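Flindell Court Apartments: progress report to the Vasilakis Housing Fund
December 14, 2023
Prepared by Ewan Ritchie, project manager

Dear all,

I'm very pleased to be writing with mostly good news this time, and I hope you'll forgive me if I go on a bit, as it has been a busy stretch on Ferkby Street and I'd like you to have the whole picture before the break.

The building is now closed in. The roof membrane went down over all four storeys before the heavy rain, the windows are in on the street side, and the plasterers have moved up to the third floor. Of the 20 apartments, the ground-floor ones are furthest along, with kitchens fitted and the bathroom tiling finished apart from the grout. The balconies are the slow part. Velalska, who are making the balustrades, sent the first lot in the wrong colour (a sort of mushroom, quite nice really, but not what the council approved) and the replacements are due after the holidays.
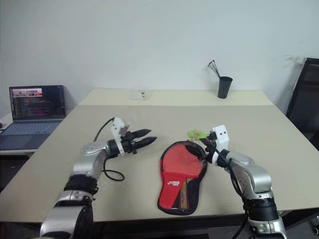
Kaisu Suominen would rather we didn't hold up the painters for the balustrades, and wrote back the same afternoon: paint the street side now, leave the courtyard side until the railings are fixed, and don't pay for scaffolding twice. I think that's sensible and have rebooked on that basis.

On the money, we are still within the approved budget. The one extra since my last report is $1,516 for moving a stormwater pit that wasn't where the old drawings had it. I've taken it out of contingency and the invoice is attached.

Interest from future residents has been lovely. We held an open morning in the courtyard, mud and all, and plenty of the neighbours came through as well. Most people asked about storage and pets, so I've asked for both answers to go in the residents' booklet.

Still to come: lift commissioning, the fire inspection, letterboxes and the courtyard planting. I'd be grateful for your decision on the bike shelter, as the slab has to be poured before the paving can start.

With warm thanks for your patience and support,
Ewan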